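2025年1月28日 Wovotitz 家居整理通讯

## 小件软物的归类与装盒：修订后的做法

上一版《小件软物装盒做法》沿用时间较长，读者来信中提到的问题集中在两处：绒类小件压在盒底后变形，以及薄包装物与织物混放后难以取出。本期刊出修订稿，由 Gülizar Akgül 执笔，适用于抽屉、浅筐和带盖铁盒三种容器。衣柜挂放区和床下箱不在本文范围内。

### 一、术语

本文所称“小件软物”，指单手可以握住、受压后外形会改变、没有硬质骨架的物品，包括袜子、手帕、绒球、小块擦拭布、布质发饰、儿童小玩偶等。带金属扣或硬塑料件的，按硬件部分归类。

“薄包装物”指独立封口的扁平小包和空的或半空的塑料外袋。旧版把两者写在一起，修订后分开处理。

“容器净深”从盒底内面量到盒口下沿，带翻边的铁盒量到翻边下缘，不计盒盖。

### 二、清空与预分

1. 台面铺一块浅色桌布，四边下垂不限。深色桌布上难以看清浮毛和线头，不建议使用。
2. 将容器内物品全部取出，不要边取边分。
3. 按织物、绒类、薄包装物、其他四堆摆放。堆与堆之间留出一掌宽。
4. 无法判断的归入“其他”，分完前三堆再看。

绒类要单独过一遍。表面有浮毛或细小杂屑的，用低粘度滚筒顺绒向滚两次，再用手指把打结处拨开。不要用宽胶带，胶带会带起底绒。有缎带或挂绳的绒球，滚动时捏住绳结一侧，处理完把缎带理平，套环朝上。

塑料外袋是否留下，看袋上的信息是否还用得着。童装外袋通常印有尺码、件数和洗涤说明，若对应的衣物仍在穿，可以把外袋压平存放；衣物已经送出的，外袋一并处理。封口边较硬，折叠时避开封口边，沿袋身中线折一次即可。

### 三、折叠

织物类小件统一折成可以直立的块状。判断标准只有一条：放在平面上松手，五秒内不倒。

短袜的折法如下：

- 两只重叠，脚跟朝同一方向，抹平；
- 袜尖向袜口折到三分之二处；
- 余下部分翻折，塞入前一层形成的口袋；
- 捏住两侧压实，底部略宽于顶部。

带印字的袜底朝外还是朝内，各家习惯不同，本文不作规定。同一容器内应保持一致，否则配对时容易漏看。

手帕和擦拭布先对折成长条，再折三折，折口朝下。布料过薄站不住的，可以两块合折。加厚毛巾袜不适用塞口折法，反复拉伸后袜口会松，改用平折，横放在最后一排。

### 四、容器选择

Sosberg 读者小组在 1 月份记录了一批家庭抽屉和铁盒的使用情况，合计 566 件小件软物。按记录整理，取用不便的主要原因是容器过深，其次是没有分隔。容器过小导致的问题排在后面。

织物块折好后的高度与容器净深之差，以 8 毫米为下限。低于这个数，合盖时顶面会受压，折口容易翻开。上限没有统一要求，但差值过大时物品会向空处倾倒，需要加隔片。

带盖铁盒常由食品盒改用，装织物前应检查三项：

- 内壁涂层有无起皮或划痕，露底的不用；
- 翻边有无毛刺，用干棉布沿盒口擦一圈，挂丝的部位贴纸胶带；
- 有无残余气味，开盖放置一夜后再闻。

内壁光亮的铁盒容易反光，在灯下找深色小件时不太方便。盒底垫一张哑光纸可以缓解，纸的克重选 200 克，太薄会起拱，太厚则转角处压不平。

Rornis 型浅筐的筐壁有孔，透气较好，但绒类会从孔里挂出纤维，只建议放织物。Karakaya 式可调隔片可以用在矩形容器里，圆盒不适用。

### 五、装入顺序

先放形状固定的，再放能变形的，最后放薄包装物。旧版要求由大到小装入，修订后取消这一条。

1. 玩偶和布偶类靠短边放，面部朝上。
2. 深色织物集中在一角，不与浅色绒类接触。
3. 浅色绒布类直立放在中部，四周留有余量。
4. 折好的袜子沿长边排列，折口朝下。
5. 薄包装物斜插在空隙里，封口朝上，不要平铺在最上层。

绒球不进铁盒。带缎带的绒球放在浅筐最上层，或者单独挂放；暂时没有位置的，可以先放在压平的塑料外袋上，避免直接沾到桌布上的浮毛。

一个容器内的类别不超过 6 种。超过时优先移出薄包装物，其次移出玩偶。
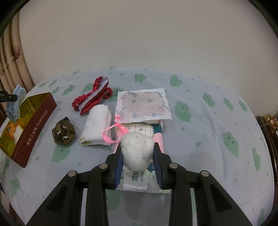

绒球与带封口的塑料包装在桌面上；下图为折好的白色软织物，左侧是内壁金色的敞口铁盒。
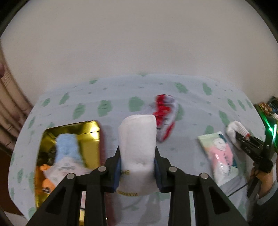

### 六、复查与维护

装完后做一次倾斜检查：双手托住容器，向长边方向倾斜，再放平。织物块位移超过自身宽度一半的，说明余量过大，补一块折好的擦拭布或加一片隔片。玩偶移位不计。

带盖容器合盖后放置一晚，第二天开盖看折口。翻开的单独取出重折，不必整盒重来。如果同一排有多件翻开，多半是净深不够，应换容器或改为平折。

日常取用时从一端开始，用后补回另一端。这样各件的使用次数较为接近，也便于发现长期不用的物品。两季都没有动过的，移到“其他”一堆，下次清空时再定去留。

标签贴在容器短边外侧，只写类别，不写件数。件数变化快，写上去很快就不准。漆面较深的铁盒用白底标签，字高以站立时能看清为准。

### 七、对旧版条款的处理

旧版第三条“绒类与织物可以同盒”改为“绒布类可以同盒，绒球单独放置”。

旧版第五条关于真空袋的内容删去。真空袋对小件软物节省的空间有限，绒面受压后恢复较慢，短绒尤其明显。已经用真空袋存放的，取出后摊开，等绒面回弹后再按第三节折叠，不要用蒸汽直接喷绒面。

旧版附表中的容器尺寸暂时保留。有两种浅筐已经停售，替代型号待 Wovotitz 编辑部核对后在下期更换。手头仍有旧型号的，照原尺寸使用即可。

对折法有不同意见的读者，来信时请写明织物种类、折后高度和容器净深，附折叠步骤。只写“站不住”的来信较难回复。毛巾袜的平折法目前收到两种方案，一种以袜跟为折线，一种以袜口为折线，Sosberg 小组正在试用，结果随容器附表一并刊出。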